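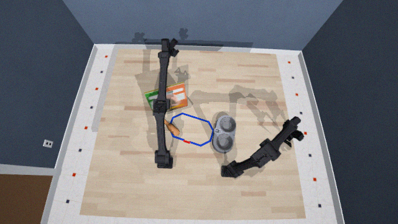
Clomcombe Beauty School to Open Low-Cost Public Salon in June

Last updated 15 May 2025

Print this page | E-mail this story
Shares: 7 | Comments: 2

The Gatti School of Cosmetology will open a public salon at its Clomcombe campus in June, offering haircuts, coloring and scalp treatments at reduced prices. The work will be done by students in the second half of their training under the supervision of licensed instructors.

The salon will occupy the ground floor of the school's east building, which was previously used for classroom theory sessions. It will be open to the general public by appointment. Walk-in clients will be seen when a chair is available, and the school advises that mornings are likely to be quieter than afternoons.

"Students learn a great deal on practice heads, but they need to work with real hair and real people before they sit for a license," said Dong-geon Jeon, director of instruction at the school. "A client may have a cowlick, an old color treatment or a firm opinion about bangs. Our graduates should have met all of these before they take their first job."

The school has enrolled students at its Clomcombe campus since the closing of its former site on Woltel Street. Until now, students have completed their client hours through placements at private salons in the area. School officials said placements would continue, although the new salon will allow more of the required hours to be completed on campus.

Services and Prices

A basic haircut, including a shampoo, will be offered to adults and children at a single price. Blow-dry styling may be added at the time of booking. Color services will include single-process color, partial highlights and root touch-ups. Full color correction will not be available during the first season, and clients who need that service will be referred to a licensed salon.

Clients who want color must come in for a patch test at least two days before the appointment. The test takes a few minutes and there is no charge for it. Students will not apply color to any client who has not had a patch test, including clients who have used the same product elsewhere.

Appointments will take longer than those at a commercial salon. An instructor must review the plan for each service before the student begins and must check the finished work before the client leaves. The school asks clients to allow up to two hours for a haircut and style, and most of a morning or afternoon for highlights.

Tips are permitted and will go directly to the student who performed the service. All other payments will be used to buy supplies for the teaching program. The salon will accept cards and cash. Gift certificates are expected to be offered later in the year.

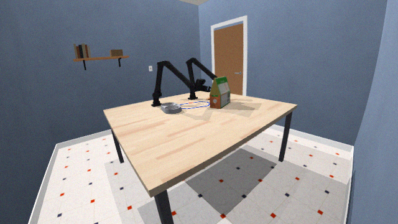 Training Requirements

Students in the full cosmetology course complete 900 hours of classroom and practical work before they are assigned to the salon floor. They must also pass a written test on sanitation and a practical test in which an instructor observes a complete haircut from consultation to finish.

Students in the shorter barbering course will join the salon after 500 hours. They will perform clipper cuts, scissor cuts and beard trims only, and will work in a separate row of chairs with their own instructor.

Each instructor will supervise no more than seven students at a time. Jeon said the limit was set after discussions with the school's teaching staff, who had asked for enough time to stop and demonstrate a technique when a student needed help.

"An instructor who is moving quickly from chair to chair can correct a mistake, but cannot teach very much," Jeon said. "We would prefer to book fewer clients and use the time properly."

Combs, brushes and shears will be cleaned and disinfected between clients, and a fresh cape and neck strip will be used for every service. Students will keep a written record of each visit, listing the products used and the processing time for any color. The record will be kept by the school so that a different student can follow it at the next appointment. Clients may ask to see their own record at any time.

Hair Care Classes Planned

The school also plans to hold evening classes for the public once the salon is in regular operation. The first will cover everyday care for curly and coily hair, with attention to detangling, moisture and overnight protection. A second class, on safe use of heat tools at home, has been proposed. Dates have not been set.

A retail shelf near the reception desk will carry shampoos, conditioners and styling products from Brutoder, the line used in the school's teaching program. Students will be trained to explain what a product is intended to do, but they will not receive a commission on sales and clients will not be required to buy anything.

Booking Information

Appointments may be made by telephone or in person at the school's reception desk beginning in the last week before opening. Online booking will not be available at first. Clients under the age of 16 must be accompanied by a parent or guardian, who must remain in the building throughout the service.

Clients may request a particular student, and the school will try to honor the request where the class schedule permits. Because students complete the course at different times of the year, the school cannot guarantee that the same student will be available for later visits.

Anyone who is not satisfied with a service should speak to the supervising instructor before leaving the salon. Adjustments to a haircut will be made at no charge if the client returns within seven days. Requests concerning color will be reviewed by an instructor, who will decide whether further treatment is suitable for the condition of the hair.

The school has asked clients to arrive with dry, detangled hair and to bring a picture of the style they want if they have one. Parking is available behind the east building, and the entrance on that side has a ramp.

Print this page | E-mail this story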